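Learning to wear colour (and clearing out the wardrobe)

Posted 31 Jul 2020 by Shahzad Khokhar

I've spent most of my adult life dressed like a wet pavement. Grey jumper, navy jumper, the other grey jumper. Then in January my sister made me do a proper wardrobe clear-out, everything on the bed, and it was a bit of a shock seeing it all in one heap. I had 19 tops and you could have lost any of them in fog!

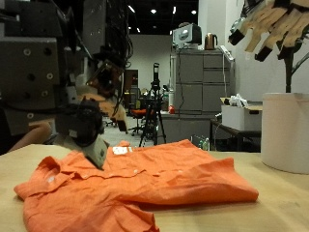 2 min read

So this year I set myself a rule: if I buy something, it has to be a colour I'd normally walk past. Seven months in I've stuck to it (mostly – I caved on some black socks). I do nearly all my shopping second-hand, and the best place near me is Pasby, the big charity shop behind the station. Their rails are sorted by colour, so you can march straight past the greys with your eyes shut.

My first go was a mustard cardigan and I felt like a road sign for about a week. Then a woman in the queue at the baker's said it suited me and that was that, I was off. Green trousers came next. My mum hated those, but she also hated my beard and she's come round to that. 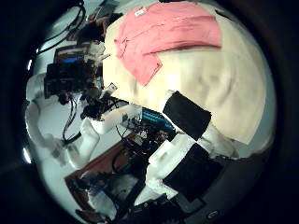
The thing I hadn't thought about was the washing. When everything you own is dark you just shove it in and press the button. Now I've got piles! I ruined a lovely pale yellow T-shirt by putting it in with a red one, and I'm still cross about it. I wash cool and inside out these days, and dry things away from the window so they don't fade.

Next on the list is something purple. If you've got a favourite shop for that sort of thing, stick it in the comments, and no, I'm not ready for a hat.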